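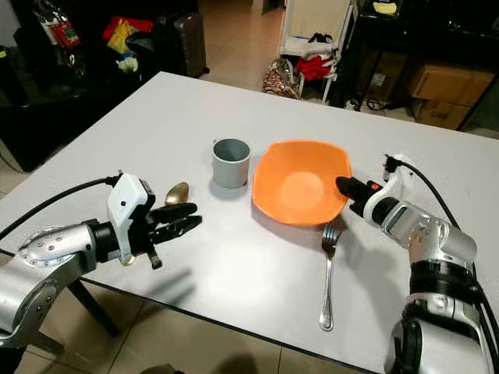

Gray cup, orange bowl, the gold spoon and the silver fork. December, late afternoon.

I promised myself I would write something down tonight even if it came out as nothing but crockery, and so crockery it is. I have spent far more of this month thinking about cups and bowls than a grown person should, and I'm a little embarrassed by how happy it has made me.

The trouble began when I opened the big cupboard to look for the gravy boat and a plate slid out onto my foot. (My foot is fine. The plate is not.) I stood there looking in at all those years of other people's weddings and yard sales and sets that lost their other halves, and I thought, well, I could live with a quarter of this. So out it all came, and I have been sorting ever since, a shelf at a time, with tea in between.

The gray cup stays. I knew that before I started. It's as plain as a cup can be, straight up and down with a good thick rim, and nothing fussy about it at all. I bought it at the Iltent market the winter I moved here, from a stall that was already packing up, and I paid 8 dollars for it and walked home with it in my coat pocket. It has held toothbrushes, pencils and one very sad cutting from a geranium, and I like it best with coffee.

The orange bowl was harder. I had put it in the give-away box twice, and both times I went back and fished it out before bed. It doesn't match a single other thing I own. But it has that soft, wavy, nearly square edge, and when the light gets down into the middle of it the orange goes paler and looks almost warm, and I find I'm cheered up by it on gray days, which we have had plenty of. I think it will be for clementines. My mother always had a bowl of clementines out in December, and I've never once managed it because I never had a bowl I wanted to look at. So that's settled, and it is out of the box for good.

Then the spoon and the fork - one gold, one silver, and as mismatched as can be. I used to mind that sort of thing terribly. I had a whole plan once to buy a proper set from Rodus, eight of everything, and I even cut the page out of the catalog and kept it in the drawer with the odd forks. I came across it again this week and the total at the bottom, in my own handwriting, was 497 dollars. Four hundred and ninety-seven! For forks! I laughed out loud and put it in the recycling. The gold spoon is lovely for soup and the silver fork has a nice long handle, and they can keep each other company.

The sofa is a disgrace, of course. It's my halfway station for everything that hasn't been decided on, and the pile with the red bag in it has been there long enough that I've started sitting elsewhere. I mean to get to it before the end of the month.

Soup tonight, with the gold spoon. Need clementines, dish soap and stamps tomorrow, and I must remember to ask at the Shek shop whether they still take plates.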